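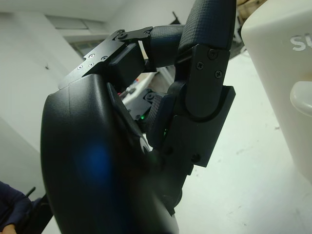
Lilla Kun wrote in after last month's column to say that torque specifications on household goods are a waste of ink, that she has assembled furniture, bicycles and a garden shed by feel for 11 years, and that nothing has come apart yet.

I take the point about the shed. A shed is overbuilt, and most of its fasteners carry very little. My disagreement is with the word "feel," which covers two separate skills. One is sensing how hard you are turning the tool. The other is knowing how tight the joint is. The first can be trained to a fair degree. The second can't be read from the handle at all.

When you tighten a screw, most of the effort goes into friction under the head and in the threads. A small share stretches the screw, and the stretch is what holds the parts together. Put a drop of oil on the threads and the same effort at the handle gives a much higher clamping load. Leave the threads dirty and it gives a lower one. The wrist registers no difference between the two.

So a printed torque value is only as good as the condition it assumes, and my complaint with manufacturers is that they leave the condition out. The manual for my Kellska bench vise runs to 60 pages and gives a tightening value for every bolt. Nowhere does it say whether the threads should be dry or oiled. Viltent, which makes the shelving in my garage, prints "dry threads, clean washer" beside each number. It takes up four words and makes the number usable.

Venkatesh Iyer, who taught the evening maintenance course I took in Drendton, had us tighten 3 identical bolts to the same setting: one dry, one oiled, one with a damaged washer. Then we measured the stretch in each. I have not trusted a bare number since. He also made us write the thread condition on the job sheet before we were allowed to pick up a wrench, a habit I found tedious until January, when I had to redo somebody else's work without one.

I would accept fewer values in exchange for better ones. Most joints in a house need a washer and some restraint. The few that matter - a ladder bracket, a brake caliper, a ceiling mount - should come with a torque, a thread condition and a note on whether the fastener can be used again.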